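Bukard takes its fiber lines into shared buildings

Apartment blocks remain the slow part of most fiber projects. The cable reaches the street, the street cabinet is lit, and the last 40 yards wait on a landlord's signature and a clear riser.

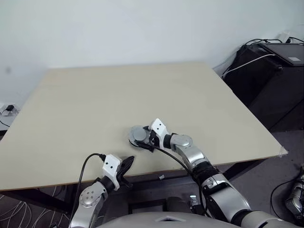
Bukard, a regional carrier, has changed the order of work. It now surveys the riser before it digs in the street, and books the building owner and the splicing crew in one visit. The first buildings under the new plan were wired in December, in the Fodwood district.

Each floor gets one small terminal with ports for 2 or 3 homes. A pre-cut drop cable runs from there to the unit, so no splicing is done inside the home.
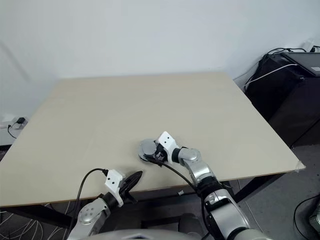
Indoor placement is the weak point of the plan. Tenants tend to put the terminal wherever the installer finds a socket, often behind a couch. Bukard's guide asks for a spot with open air on all sides and a plain stretch of wall behind it. A bare tabletop pushed up to a white wall meets the rule, provided the bend in the cable stays wide.
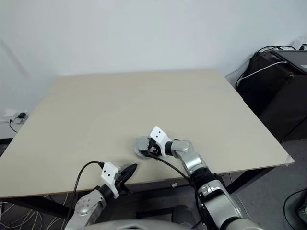 Reading time: 3 minutes

Wholesale access is handled by Truvis, which leases capacity on the same glass to smaller providers. Byung-chul Ko, who runs network planning at Bukard, says the lease terms fix the handover point at the basement rack.

"Above the rack, one party owns the fault," Ko says. "Below it, we do."

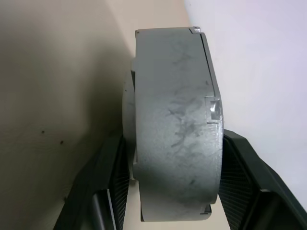

Sukprasert, the contractor for the riser work, tests every port at 100 percent of rated load before sign-off. Ports that fail are re-terminated the same day and logged by floor.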